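Aprendizaje a partir de demostraciones -- Apuntes de la sesión 5
Recogida de ejemplos con pinzas de mano
Versión del 21 de abril de 2025

Antes de entrar en materia, gracias a quienes mandasteis dudas sobre la sesión anterior. Las he leído todas (¡todas!) y varias se contestan por el camino en estas páginas. Si la vuestra no aparece, traedla a la tutoría y la vemos con calma, que para eso está.

1. De dónde salen los ejemplos

Hasta ahora hemos hablado de políticas, de funciones de pérdida y de arquitecturas como si los datos cayeran del cielo. Pues bien, hoy toca hablar de manos. Un sistema que aprende por imitación necesita ver muchas veces cómo se hace una tarea, y alguien tiene que hacerla. Con la teleoperación clásica la persona mueve el robot a distancia; es un método muy fiel, porque se graba justo lo que el robot ejecuta, pero también lento, caro y bastante cansado para quien maneja los mandos. Con la pinza de mano prescindimos del brazo durante la grabación: la persona lleva en cada mano una pinza parecida a la que después llevará el robot, con su cámara encima, y trabaja con ella directamente.

La ventaja salta a la vista en cuanto uno lo prueba. Se puede grabar en una sala cualquiera, con mesas y sillas normales, y el tacto de la tela llega a los dedos aunque sea de forma indirecta. A cambio hay que reconstruir después por dónde se ha movido cada pinza, y de eso se ocupan, entre otras cosas, los marcadores que llevan montados.
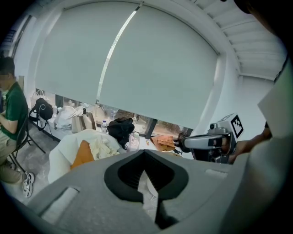
Figura 1. Vista desde una de las pinzas: la otra entra por la derecha, con el cubo del marcador encima y el dedo extendido hacia la tela naranja.

Fijaos en la curvatura de las líneas rectas. El borde de la persiana enrollable se comba, el techo también, y eso conviene tenerlo presente cuando lleguemos a la calibración. Una lente muy abierta deforma mucho, de acuerdo, pero nos da algo que vale oro: la segunda pinza queda a la vista durante buena parte del movimiento, y con ella la relación entre las dos manos. En tareas de tela esa relación lo es casi todo. Doblar un paño con una sola mano es posible, claro que sí, pero probadlo en casa y ya me contaréis.

2. La tarea de este bloque: telas

Trabajamos con paños y trapos por una razón que ya discutimos con Yi-an Yang en el seminario de octubre. Un objeto rígido tiene una posición y una orientación, y con eso queda descrito. Un trapo, en cambio, tiene tantas formas como veces se deje caer sobre la mesa. No hay manera práctica de programar a mano todos los casos, así que necesitamos ejemplos, y muchos, y sobre todo variados.

Llamamos episodio a una ejecución completa de la tarea, desde que las pinzas están abiertas y quietas hasta que vuelven a estarlo. El conjunto que usaréis en la práctica, al que en el grupo llamamos Tak, reúne 3424 episodios grabados, de los cuales 2762 pasaron la revisión. La diferencia os parecerá grande -- a mí también me lo pareció la primera vez -- pero es lo que hay cuando se revisa en serio. En-ho no, perdón, In-ho Kwak (que siempre me corrige el nombre) preparó el criterio de revisión, y lo tenéis completo en el anexo del guion.

3. Cómo se graba un episodio

El procedimiento es sencillo, aunque pide un poco de paciencia al principio:

Colocad la tela sin pensarlo demasiado. Si la preparáis siempre igual, el modelo aprenderá vuestra costumbre y poco más.
Acercaos con la pinza abierta y a velocidad moderada.
Cerrad sobre la tela y esperad un instante antes de levantar.
Mantened el marcador de la otra pinza visible siempre que la tarea lo permita.
Al terminar, abrid, retirad las dos pinzas y quedaos quietos.

Esa espera tras el cierre es lo que más se olvida. Cuando la persona cierra y tira a la vez, en los datos se mezclan dos acciones que el robot tendrá que separar, y luego vemos políticas que tiran antes de haber agarrado. Bo-ram Yeon dedicó un capítulo entero de su trabajo a este asunto y os lo recomiendo de corazón, aunque sea largo (quién fue a hablar).

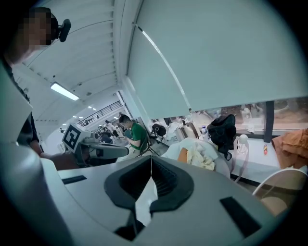

Otra cuestión que suele salir en clase es si hace falta despejar el entorno. Mi respuesta es que depende de lo que queráis aprender. Si el robot va a trabajar en una celda vacía, grabad en una celda vacía. Si ha de trabajar donde hay mochilas, botellas y gente sentada cerca, entonces todo eso debe aparecer también en los ejemplos, y cuanto más cambie de un episodio a otro, mejor. Lo que sí hay que vigilar es que nada tape el marcador durante mucho tiempo ni se enganche con la tela.

Vigilad también la luz. Una ventana con la persiana bajada da una iluminación suave y bastante agradecida; con el sol directo, las telas blancas pierden los pliegues y el modelo se queda sin la mejor pista que tiene.

4. Qué se descarta y qué se guarda

Descartamos los episodios en los que se pierde el seguimiento de una pinza, los que empiezan con la tela ya agarrada y los que se interrumpen a medias. Guardamos, en cambio, los que contienen un error corregido sobre la marcha. Si la tela se escurre y la persona la vuelve a coger, eso es un ejemplo magnífico de recuperación, y sería una pena tirarlo. Yoon-hee Chae insiste mucho en marcarlos con una etiqueta propia, y tiene toda la razón: así se puede entrenar con ellos y sin ellos, y comparar.

5. Para la práctica

Cada pareja grabará 8 episodios y revisará los de otra pareja con el criterio del anexo. Entregad una hoja con vuestras decisiones y una frase de justificación para cada descarte; no hace falta más. Si dudáis entre guardar y descartar, anotad la duda, que esas notas son las que mejor discusión nos dan después. Las reservas de las pinzas las lleva Geum-ok Kang; escribidle con algo de antelación y decidle si alguien de la pareja es zurdo, para que ajuste las empuñaduras.

Lectura para la próxima sesión: el apartado de calibración del guion, con especial cariño a la parte de distorsión de lente.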